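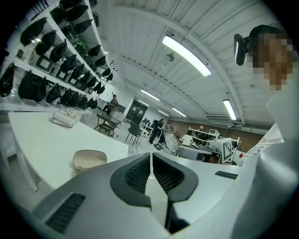
7.3 Gripper stops part-way (fault 79)

You've hit the fault everyone meets sooner or later, and the good news is you can usually clear it in 2 minutes!

Caution: Keep fingers out of the gap between the pads until the power is off. A stalled pad can snap shut when it lets go.

1. Let go of the trigger and switch the Vivimis off.
2. Check the mesh on the inner face of each pad for grit or threads. Tweezers are great for this.
3. Run a fingertip around both black rubber rims. If one has lifted, press it back into place.
4. Brush any dust off the vent grilles. Don't use compressed air, it drives fluff deeper into the housing.
5. Switch on and open and close the gripper slowly with nothing in it.

Note: Uneven pads on their own don't cause fault 79. To line them up, see 7.5.

If the code comes back, stop using the gripper and send the fault log to Petrauskas service.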